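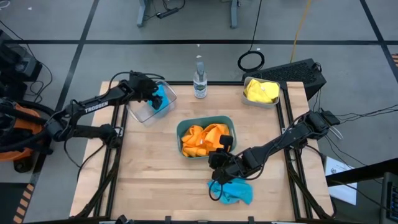

Keeping microfibre cloths sorted by colour, and how do you wash them?

Multstead Household Help > Cleaning and Laundry

Jisto_at_home

Hello all, I've been reading this board for ages and this is my first go at posting, so bear with me! We have rather a lot of cleaning cloths in the workroom (I buy them in big bundles and then forget I've done it) and I'm trying to be grown up and give each colour its own tub. So far it's blue in the clear plastic one, orange in the teal one and yellow in the little grey metallic one. The trouble is that they all end up in heaps again. A yellow one gets dropped in with the orange, I use the wrong one on the glass, and then I've got smears and have to go over it all with the spray bottle a second time.

So, two things really. Is there any point in sorting by colour, or should I go by thickness? And can the lot go in the same wash? The yellow ones are far fluffier than the rest, and I have a feeling they're leaving bits on everything else.

gamside900

Sort by job and let the colour tell you which job it is. Blue for glass, yellow for dusting, orange for anything greasy, or whatever suits you. Write it on the tub. Wash at 40, no softener.

Albers Lane

I agree with the answer above, but I'd add a few things, as I went through all this myself last July when I finally turned out the cupboard under our stairs.

Thickness does matter, though you can usually feel it before you need to think about it. The nubby, waffly sort with the raised loops holds a lot of water and is lovely for mopping up and for dusty shelves, but I wouldn't choose it for a mirror. For glass I like a flatter cloth with hardly any pile, folded in four so you can keep turning to a clean side.

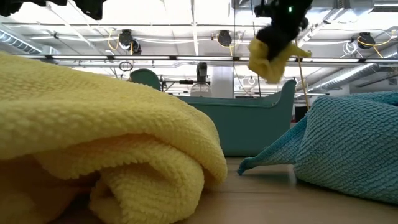
Yellow and teal-blue microfibre, both with plenty of texture.

On washing, I do the greasy ones on their own and everything else together, always away from cotton towels, as those shed fluff and microfibre clings on to every bit of it. Half the usual liquid is plenty. If yours already feel a bit waxy, run them through once more with no detergent at all and see how they come up. Mine dry on the airer and I keep them off the radiator.

As for the heaps, I gave up folding small cloths years ago! Scrunched in the right tub is tidy enough for me, and I only fold the big ones. Do have one extra tub for used cloths, mind you, or they'll creep back in with the clean.

Jisto_at_home

Thank you both, labels are going on tonight. I'm off to find a fourth tub!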